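The Dish Rack Line

Maribeth Agbayani had the budget open at line 31 when the others came in with their coffee.

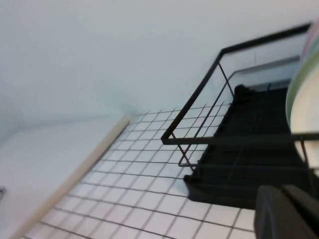 Thursday, before lunch

"Forty dollars," said Nikola Yordanov, reading over her shoulder. "For a dish rack."

"Black wire, with a drip tray. And plates."

"We're asking the county for an arm that costs more than my house, and you want to lead with a dish rack."

"It's on line 31, Nikola. Nobody leads with line 31."

The Pumville Senior Residence had a kitchen on every floor and, since June, not enough people to unload any of them. The county had set money aside for what it called assistive automation, and Maribeth, who had once fixed the fax machine, was put in charge of it. She had narrowed the field to two. The Petek was slow and came with a warranty. The Nilora was fast and came with a video of itself folding a napkin into a swan.

"Do we need swans?" asked Antonina Moroz, who ran the kitchens and had been invited so that somebody in the room would have washed a plate.

"It's to show dexterity," said Nikola.

"Show me dexterity with a gravy boat."

Maribeth scrolled down. The arm was the easy part. After the arm came the mount, then the thing that bolted the mount to the counter, then a new counter, because the old one would not hold the bolts. There was a line for training and a line for training the people who missed the training. There was a set of spare fingers at $170 a pair.

"How often do they go through fingers?" Antonina asked.

"The brochure says rarely."

"I had a dishwasher who said rarely."

Kekeli Dankwa joined by phone from the county office, where he could be heard eating an apple. He had gone through the draft and had one concern, and his concern was the plates. Maribeth had asked for $200 worth. Could the residence not use plates it already owned?

"It does own plates," Maribeth said. "It would like to go on owning them."

"So these are plates for breaking."

"For practice."

"I can't approve breakage. I can approve consumables."

She changed the word. It took four seconds and was, she thought, the best work she had done all month.

"What color?" said Antonina.

"Does it matter?"

"Pink and green, and some cream. If I'm going to watch a machine drop them I'd like something cheerful."

Nikola wanted to know about the service contract, which was $3000 a year with the Petek and, with the Nilora, a matter to be discussed with a representative named Špela Kelmendi. Maribeth had discussed it with her twice. Both times she had come away with a tote bag and no number.

"Is it a nice bag?"

"It's a very nice bag."

They voted for the Petek, two to one, with the apple abstaining. Kekeli said the approval would come through once the form had been sent in again on the other form. Nikola asked if he could keep the link to the swan.

Antonina stayed behind, reading the budget from the top with her glasses pushed up on her head.

"There's no towel in here," she said.

Maribeth added a line for towels.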